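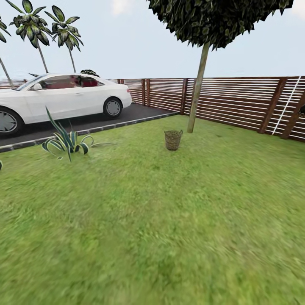

According to the founder of Laner, a coat should be finished on the inside before anyone is allowed to look at the outside. She told me this at the cutting table in her studio in Radport, while she was turning a sleeve over to show me the seam.

Laner is a small label. It has 4 people, one long room above a closed bakery, and a collection every July, never in February. The designer prefers that I leave her name out. "The label has a name already," she said. "If there are two names, people ask about the wrong one."

She learned to sew from her aunt in Brurton, where she grew up, and later she worked for six years as a pattern maker for other houses. I asked what she took from that time. She thought for a while and said that she learned how to be fast, and that she has spent the years after trying to forget it.

The new collection has 19 pieces, most of them in wool. The cloth comes from Begay, a mill that agreed to weave a short length for her when the bigger mills would not answer her letters. It is a heavy cloth, dry to the touch, with a slightly uneven surface. "They called me and apologized for the surface," she said. "I asked them please not to repair it."

The piece that will be discussed most is the long gray coat with no side seams. The whole body is cut from one piece and closed by a curved line that goes from the left shoulder down to the right knee. On the hanger it looks almost like a mistake. When her assistant put it on and walked to the window, the curve opened a little with each step and closed again.

How long did that take? "The idea, one evening. The pattern, all winter." She made the first versions in old bed sheets, and she keeps them folded on a shelf with the dates written on the hem. The sewing of one coat needs up to 30 hours, and a good part of this is the collar, which is stitched by hand.

We spoke also about price. The coat costs 1077 dollars, and she knows that many people who like her work cannot buy it. She does not have an easy answer. She repairs every Laner piece without payment, for as long as the owner has it, and she told me that this is the only promise she can make and really keep. "Last month a jacket came back with both elbows gone. I was so happy. Somebody lived in it."

I wanted to know if she sees herself as an artist, because her clothes have been shown in a gallery once. She shook her head before I finished the question. In the gallery, she said, the clothes were on stands and could not be touched, and she went home early – it made her a little sad. A coat without a person has nothing to do.

There are plans for a second room, maybe also for trousers, a thing she has avoided until now. "Trousers are difficult. Everybody sits down differently." She was already pinning the sleeve again when she said it, and she asked her assistant to come and stand near the light, with the arm a little higher.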